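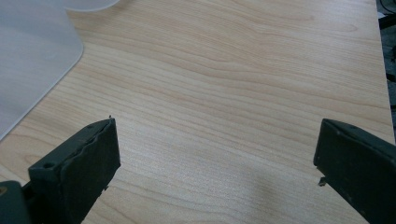
Shortest path query runs forever, but only when I ask for people who aren't connected

Posted in: Graph databases > Queries and performance

trisska_fan

I have a small graph and a large problem. The data is a contact network I've been building from the credits of old radio plays: people are nodes, and an edge means two people worked on the same play. There are 3,877 nodes. By graph standards that's a napkin.

I load it into Montoya and run a shortest path between two actors who I know are linked, and I get an answer before my finger is off the key. Lovely. Then I pick two actors who have no link at all, and the query goes off to find itself. I've let it go through lunch. It came back with a timeout and no apology.

The query is more or less this:

find path from "a" to "b" over worked_with both directions

No limit on the number of hops, as I didn't think I needed one. What I want is for it to say "no path" and let me get on with my life. I have tried:

more memory (same result, warmer laptop)
an index on the name property (no change)
reversing a and b (sometimes faster, sometimes not, and this bothers me more than anything else)

I exported the same edges to a text file and ran a plain breadth-first search in a script, and it says "not connected" almost at once. So the data isn't cursed. What is the database doing all that time?

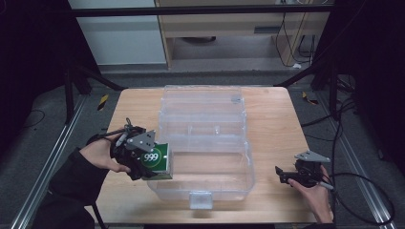
One more detail in case it matters: a few of the plays had enormous casts. There's one with 200 people in it, and I linked every one of them to every other one, which seemed perfectly reasonable in November and seems less so now.

Renata Godoy

Your last paragraph should have been your first. Linking 200 people pairwise gives you 19,900 edges from a single play. Everyone in that cast is one hop from everyone else, and there are a ridiculous number of ways to wander around in there without ever getting out.

Now the timing. When a path exists, the search stops as soon as it finds it, so you never see the cost. When there isn't one, it has to use up every option before it's allowed to say so. Your script keeps a list of nodes it has already visited, so it touches each one once and quits. The general path finder in Montoya doesn't do that by default. It only refuses to repeat an edge within the same path, which means it will happily walk back into your giant cast by every possible route. The number of routes is the sort of number that has its own Latin name.

As for a and b mattering: if you start from somebody in a tiny cluster, the options run out quickly. Start from somebody in the crowd and they don't. Swapping them swaps which one you're paying for.

Do these, in this order:

1. Use the shortest path form of the query, with the word shortest in it. Yours as posted doesn't have it, and leaving it out asks for all paths. That is very likely most of your trouble.

2. Put in a hop limit anyway. For a network like this I'd begin at 9 and lower it if you get bored waiting.

3. Change the model. Make each play its own node and link people to plays. Your big cast goes from 19,900 edges down to 200, and you can hang the broadcast date on the play, where it belongs. Paths get twice as long when you count hops, so double the limit.

4. If "are these two connected at all" is something you'll ask often, run connected components once and store the component number on each person. Different numbers, no path, and you never have to search. Run it again when you add plays.

Number 3 is the one people skip, and then they come back here with a bigger graph and the same post.

covix_admin2

Have you tried Covix? Never had this problem on it. Just has a button.

trisska_fan

Renata – it was the missing word. I had been reading my own query for two evenings and seeing "shortest" in it, where no such word had ever been. With that added, the unconnected pair comes back as "no path" in under a second, hop limit or no hop limit.

I've started moving plays to their own nodes too. It has already turned up 3 actors I had entered twice under different spellings, so my graph was less connected than real life, and I'd been blaming the software.

covix_admin2: a button that does what?

brasano_pete

Same thing happened to me and I fixed it by restarting, but then it came back, so I suppose I didn't fix it. Adding that for completeness.

One useful thing, maybe. If you put the component number on each node like Renata says, check what your import does with people who have no edges at all. Mine skipped them, so they had an empty value, and my comparison decided that two empty values were equal. For a whole month every loner in the database was officially connected to every other loner. Give each of them a number of their own, or test for the empty value before you compare.

Renata Godoy

Good point about the empty ones. Depending on the version, comparing two empties gives you either true or another empty, so test it on a pair you're sure of before you trust it. And please mark the thread solved, the list of open ones is long enough.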